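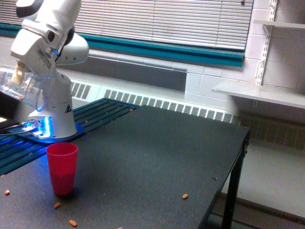 Clear plastic container, tilted over the blue light

How I Take Off Glitter Polish Without Wrecking My Nails

December 21, 2020
Posted by Stullance

We use cookies to remember your preferences and see which posts get read. By continuing you agree to our cookie policy.

Okay, so it's glitter season and my inbox is full of the same question it's full of every year, which is how on earth do you get the stuff OFF. I've been putting off writing this because removal is the least pretty part of doing your nails and I never feel like taking pictures of it (my hands look awful halfway through, sorry). But I did my own last night, start to finish, and wrote down what I did while my toes were drying, so let's go.

This is for regular nail polish with glitter in it, the chunky kind and the fine kind. If you've got gel on, or dip, or acrylics, please don't follow this one. Those need a different remover time and a different amount of patience and I'm planning a separate post.

What you need

Remover with acetone in it. I know, I know. I use non-acetone for creams and it's lovely, but on glitter you end up scrubbing forever and the scrubbing is worse for me than the acetone ever was. I buy the plain kind from Etent because the cap doesn't leak in my drawer. Any pure acetone from the beauty supply place will do the same job.

Cotton. Either the flat rounds cut up, or balls pulled apart. I like the rounds. Felt squares are fantastic for this too if you have craft felt lying around, they have more grip and they don't shed, but they soak up a ridiculous amount of remover.

Foil. Kitchen foil, cut into strips long enough to go around your finger and fold over the end. You can also get the reusable plastic clips. I have a set and I use them on my toes, but they pinch my pinkies so badly that I've gone back to foil for hands.

An orange stick, or a rubber-tipped cuticle pusher. No metal. I'll come back to this because it's where I did all my damage.

Cuticle oil or balm. I'm on my second pot of the Zermont balm and it's thick and a bit waxy and smells like almond cookies. Olive oil from the kitchen is fine!

A soft buffer, optional, and a bowl of warm water.

Before you start

Open a window. I do mine at the kitchen table with a folded towel down and the window cracked, even in December, and I put a sweater on and deal with it. Keep the bottle away from anything with a flame, so if you've got a candle going for ambiance, blow it out first. And move your phone. Acetone ate a cloudy patch into my old phone case, and it also took the finish off a corner of my desk, so really do use the towel.

Take your rings off too. Especially anything with glued-in stones.

Step 1: Oil up

Rub balm or oil all around the nail, on the cuticle and the skin down to the first knuckle. Go heavy. You want to keep it off the polish itself as much as you can, because an oily top coat takes longer to soften. If you get some on there, a quick swipe with a bit of remover sorts it out.

I used to skip this and my fingertips would go chalky white and stay that way until bedtime. Now they go a little bit white and come back after I wash my hands.

Step 2: Rough up the top coat

Only if you've got a thick shiny top coat on, which with glitter you probably do, since everyone (me included) piles it on to make the surface smooth. Take a fine file and lightly go over the top of the polish. You're just scuffing the shine. Mine is a Tsuchiya glass file that I've had since June and it's still got plenty of bite, so I use about four light strokes and stop.

Please don't file down into the glitter. It catches, it drags, and then you've got a gritty little pile of hexagons on your towel and half of one stuck in the file.
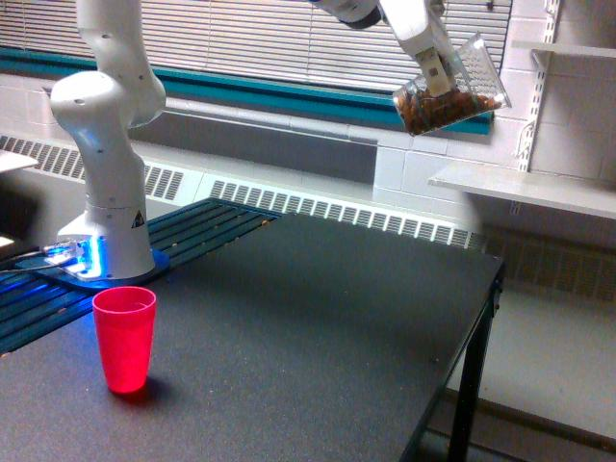

Blue light at the base, clear container up top

Step 3: Soak and wrap

Cut your cotton to about the size of the nail. A full round on each finger means you're soaking your skin in acetone for no reason, and it uses up the bottle fast. I cut each round into quarters and then trim the quarters a little for my pinkies.

Soak the cotton so it's properly wet but not running down your hand. Press it onto the nail, shiny side of the foil wherever you like (people argue over this and I've tried both), wrap the foil around, and squeeze it at the sides so it's snug. Fold the tip over.

Do one hand at a time. I can't say this strongly enough if you live alone or if everyone you live with is asleep. I once wrapped both hands and then the doorbell rang.

Step 4: Wait seven minutes

Seven is my number. Five isn't enough for the chunky stuff, and ten makes my skin angry. Fine glitter with a single layer over a colored base can be ready in less, so if that's you, peek at one finger early. If I've done three coats of something really dense I'll give it the full seven and then check the thumb first, because the thumb is always the stubborn one.

If your hands are cold the whole thing goes slower. I rest mine on a hot water bottle wrapped in a dish towel, not super hot, just cozy. It makes a big difference and it's also very nice when you've got the window open.

While you wait you can't do much with that hand so put something on to watch. I've got a whole list of terrible Christmas movies going.

Step 5: Press, wiggle, pull

Here's the bit that matters most. Don't just yank the foil off. Press down on the nail through the foil with your other thumb, hold for a couple of seconds, give it a small side to side wiggle, and then pull it down and off toward the tip in one go. Most of the glitter should come with the cotton. It's kind of gross and very satisfying.

If it slides off and hardly any polish comes with it, wrap it back up. Add a few more drops of remover to the same cotton and give it 2 more minutes. Same finger only, you don't have to redo the rest.

Step 6: Deal with the leftovers

There will be bits. Along the sides, usually, and near the cuticle. Dip a fresh piece of cotton in remover, hold it on the spot, count to ten, and wipe. For the ones tucked right up against the skin, wrap a wisp of cotton around the end of the orange stick and go in with that.

Now the metal thing. For years I scraped. I had a metal pusher that came in a kit and I'd sit there flicking single pieces of glitter off with the edge of it, and I ended up with little white scratches and dents all across my nails that took months to grow out. They peeled, too, in layers, right where I'd scraped. So if a piece won't budge, soak it again. It'll let go!

Step 7: Wash and put the moisture back

Warm water and plain hand soap, and get under the tips, because that's where the stray sparkles go to hide. Dry your hands really well. If there's staining underneath (dark glitters with a blue or red base do this to me every single time) you can do one or two very gentle passes with the soft buffer, or leave it and cover it with your next color. I leave it.

Then balm again, everywhere, more than you think. I put it on the nails as well as the skin and sit there like a greasy-fingered goblin for as long as I can stand it. Hand cream over the top if you're done for the night. If you're repainting right away, wipe just the nail plate with a dab of remover before your base coat or nothing will stick.

I try to give my nails a night off between glitters, though I'm not always good about it in December.

How to make the next one easier

A peel-off base is the shortcut. You paint it on under your glitter, let it dry until it goes clear, and when you're sick of the manicure you lift an edge with your orange stick and pop it off. The catch is that it doesn't last. I get a couple of days out of it, less if I've been washing dishes or taking long showers, and I've lost an entire thumbnail in a bowl of cookie dough. (I found it. I threw the dough out anyway.) For a party, great. For a work week, no.

If you want wear AND easier removal, try glitter only on one or two nails and a cream color on the rest. Or do a gradient from the tip, so there's barely any glitter near the cuticle where it's hardest to clean up. You can also sponge it on with a makeup wedge, which soaks up the clear part of the polish and leaves you a thinner layer overall.

A few things people ask

Can I reuse the foil? Yes, if it isn't torn. Flatten it out and let it air dry by the window.

Can I just dip my fingers in a bowl of acetone? You can, I've done it, and my skin was so dry afterward that it snagged on my sweater. Wraps use a lot less.

What about kids' play glitter polish? A lot of those are water-based, so read the bottle first. They often come off with a warm soak and some gentle peeling.

My nails look yellow after. Mine do too sometimes. It's usually the pigment. I start using two layers of base coat when I notice it and it grows out. If yours are sore or the color's coming from underneath, that's one for a doctor and not a nail blog.

I'm redoing mine tonight in a dark green, and the gel removal post should be up after the holidays if I can get hold of more foil.

Want new posts in your inbox? Enter your email to join the newsletter. Unsubscribe any time.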